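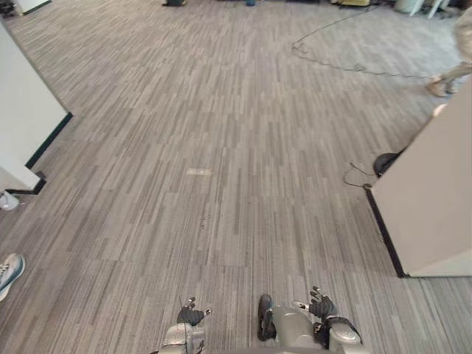

Skeptics wanted: participants for a household robot fault review

Amden is looking for people to sit in on an independent review of the Harnach two-armed robot. We want people who don't much like the idea of one in their home, and we'd be glad to hear from anyone who cleans, nurses or does maintenance for a living.

Some background. In October a Harnach unit doing towel work closed its left hand on a rail and kept pulling after the stop button was pressed. It held on for 3 seconds. No one was hurt. The supplier, Arkement, calls this a "release delay" and says a software update has dealt with it. Maybe so. We have read the report, and it spends more pages on the update than on the stop circuit.

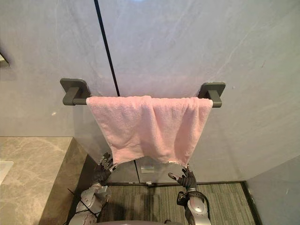 Towel task: both hands up at the lower edge of the towel.

What you'd do

Attend one session, 70 minutes long. You'll watch the towel task from behind a line on the floor, with a stop button of your own. Press it whenever you feel like it -- you don't owe us a reason. Afterward Roya Alipour will ask what you saw and whether you'd trust the thing next to your mother. Blunt answers are fine.

You will not be asked to touch the robot, and you should walk away if anyone suggests it.

Who can apply

Adults 18 and over who can stand for short periods. No technical background needed. Current or former employees of Arkement can't take part, and neither can their families.

Pay is $70 per session, whether or not the robot works that day. Your comments go into the review unedited, with your name left off. Arkement sees them when everyone else does.

To apply, write a few lines to Ayodele Chukwu at Amden, quoting reference 2706, by 11 Oct 2024. Please mention any machine that has let you down at work -- we read those first.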